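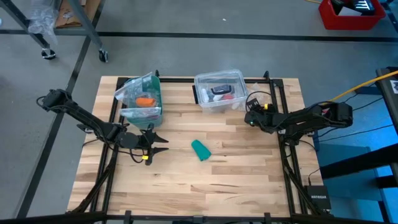
Speaker notes - "Can the machine tidy up yet?"
Sundstead evening session, talk starts 18:30

Slide 1. Title
Wait until the door is closed. Say good evening, thank the hosts. Say that my English is slow when I am nervous, so they may ask me to repeat.
Start with the question directly: who in this room would let a machine put away the things on their kitchen table tonight? Let them raise hands. Do not comment on the result.

Slide 2. What I mean by a chore
A chore is a job with no exact drawing. In the Kekport workshop we have drawings for almost everything we make, but there is no drawing for the end of the shift, when the bench must be cleared. Each evening the mess is different. A person looks, decides and moves the things, and does not remember it later as work.
Machines are good at the part with the drawing. My talk is about the other part.

Slide 3. Sorting into two bins
Two arms, one from each side of a wooden tabletop. Two bins at the far side, one green, one clear. Between the grippers a small piece, green like the bin, maybe a cloth, folded or rolled. Give the audience time to look.
Ask: which bin? Somebody will say green, because of the color. Somebody will say it depends what is in the bins already. Both answers are reasonable, and this is my point. The arm must have a rule, and the rule must come from a person.
Then mention the plastic. There is crinkled clear packaging in the green bin and it goes over the side. Another crumpled piece lies on the table next to the clear container. For my eyes this is easy. For a camera, clear plastic is one of the most unpleasant materials, as it shows what is behind it and reflects the lamp at the same time.

Slide 4. Our own trial
We tried a two-arm cell from Drakent in October. Job: take mixed small items from a bench and put them in the correct one of 2 bins. We made 93 attempts. In 11 of them a person had to step in.
Pause here. Some people will think this is very good. Let them think so for a moment.
Then explain what stepping in means. The person stops his own work, walks over, frees the item, checks the arm and starts again. For the same bench, cleared by hand, we do not even have a number, as it never was a problem to measure.
(If they ask what failed: soft things mostly. Gloves, rags, a bag which folded under the fingers. Hard parts were fine.)

Slide 5. Soft things
Bring the rag from my pocket. Drop it on the lectern three times. It has three different shapes. A bolt has the same shape each time, so I can teach a bolt once.
With a rag the fingers should take a bit of the fabric, not the whole, and feel whether they have one layer or two. Our grippers could not feel this. Bako, the software we used, guessed from the camera, and the guess was often good - but a guess.

Slide 6. What is ready today
Say clearly yes, and be fair to the machines:
Moving hard items between fixed places. Ready.
Sorting known items with a person nearby. Nearly ready, if slow is acceptable.
Folding, wiping, emptying a full bag. I would not buy it for the shop this year.
At home I would wait longer. A shop has a fixed bench and good light. My kitchen has neither of these.

Slide 7. The frame around the work
Go back to the photo from slide 3. Point to the black rails and bars around the table. A cell like this needs its own space, cables and mounting. When you calculate the price, calculate the floor also. In Kekport we gave up one bench for the trial, and my colleagues still remind me of it.

Slide 8. Questions
Leave 11 minutes. Probable questions: the cost (say that I cannot share the Drakent offer), jobs (nobody lost hours in our trial, one person had more to do), and whether we continue. We continue with hard parts only, next trial after the new lamps are installed.
Take the rag back from the lectern before leaving.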